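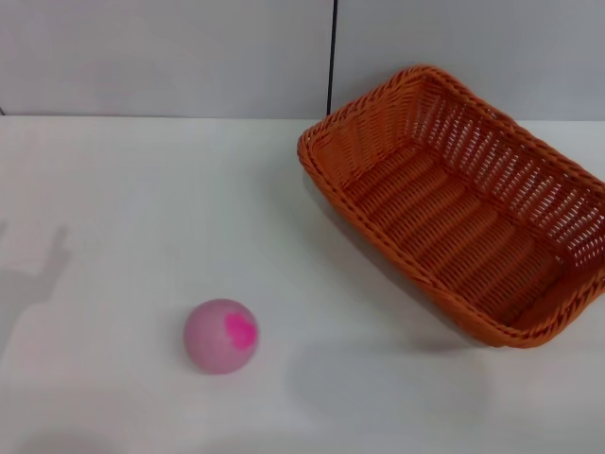

Figure 7.1 An orange wicker basket on a white table.

Chapter 7
Drawing Time: How Animation Handles Motion

Krešimir Mladenović opens his animation class in Bedwood with a flip book. It has 42 pages, it fits in a shirt pocket, and it shows a heron landing on a fence post. Students pass it along the rows and flip it fast, then slow, then backward, and by the time it reaches the last seat the whole room is talking. A stack of paper has turned into a bird! If you have ever felt that little jolt, you already know what this chapter is about.

Earlier chapters dealt with single drawings: line, shape, color, the design of a character. Now we add time. Film normally runs at 24 frames per second, but much hand-drawn animation holds each drawing for two frames. Animators call this working "on twos." Hold each drawing for three frames and you are working "on threes," a rhythm you will meet again and again in Japanese television series. Fewer drawings can give a scene a crisp, snappy feel, and a sudden switch to "ones" in the middle of a fight can make a sword swing seem to leap off the screen.

We will follow one short film through the chapter. Gralasis, directed by Lejla Matić, tells the story of a lighthouse keeper's daughter who races a storm home (you will be very fond of her dog by the end). The finished film uses 2,853 drawings, and the storm sequence alone takes up 198 of them. Matić kept her timing charts, and they are wonderful things to study – coffee rings, crossed-out numbers and all. In Section 7.3 we look at the moment when the girl skids on the harbor steps, and you will see how moving one drawing closer to the next changes a stumble into a fall.

Two words need to be kept apart from the start. Timing is how long an action takes. Spacing is how far something moves from one drawing to the next. A ball can cross the screen in one second at an even speed, or it can creep, rush and creep again, and still arrive in that same second. The timing matches; the spacing is completely different, and so is the feeling you get from watching it.

In this chapter you will learn to
read a simple timing chart
tell key drawings from in-betweens
choose between ones, twos and threes for a given action
plan a bouncing ball and a head turn

Before you read on
Take a pad of sticky notes and draw a dot on 40 of them, moving it a little each time. Flip through. Where does the dot seem heavy? Where does it float? Keep the pad nearby, as you will need it in Section 7.1.

Key terms
frame, key drawing, in-between, hold, timing, spacing, ease in, ease out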